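Ledger in the hedgerow

Eusebio Esteban is late, then on the phone, then hungry. We talk over soup. He runs Clodument, which pays farmers for looking after hedges and wet ground, and keeps every payment on a shared ledger anyone can read. Idea came out of a hackathon, he says. Most of those die by breakfast. This one got a name and a bank account.

Basics, quickly. A grower signs up a field edge. A surveyor walks it and logs what is growing. Record goes on the chain, tokens go out, firms buy the tokens. 449 growers so far, most of them small, most of them round Zabala.
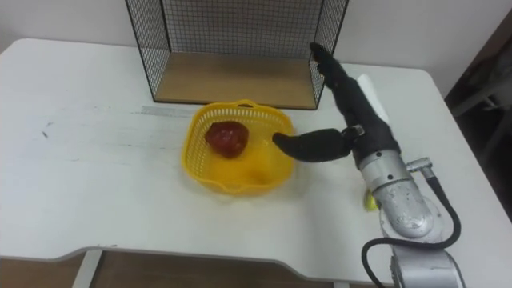

Who checks the checkers?

Fair question and he's had it before. Each plot gets two surveys by two different people, 14 days apart. If they disagree, payment waits. Growers hate the wait. "They ring me up and shout," he says. "I would shout as well."

There was a bad patch in January. A batch of records went up with the wrong plot numbers and you can't simply rub things out on a ledger, thats the whole point of it. They had to add corrections on top. Took 5 people the best part of the month -- and a lot of apologising.
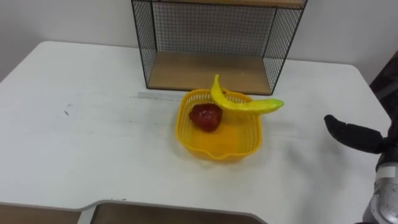

White tabletop, with a wire-mesh shelf unit at the back.

The money side is thinner. Postitz, a packaging firm, buys most of the tokens. Lose them and it gets ugly. Esteban knows. He is talking to Jidow, who make rainwater tanks, and to 4 others he won't name. None signed when we spoke.
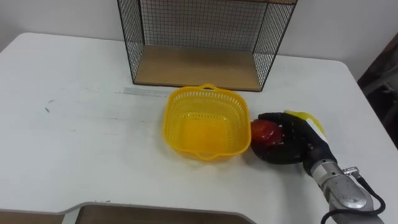
He'd also like to drop the word token altogether. Growers don't trust it, and after the last few years who can blame them. "Receipt" is the favourite at the moment. It is, he admits, a bit dull.

Does it help the hedges? Too early, he says, ask in ten years. Some of the older growers were looking after theirs anyway and are just glad somebody finaly pays. Then the phone goes again and he takes the bread with him.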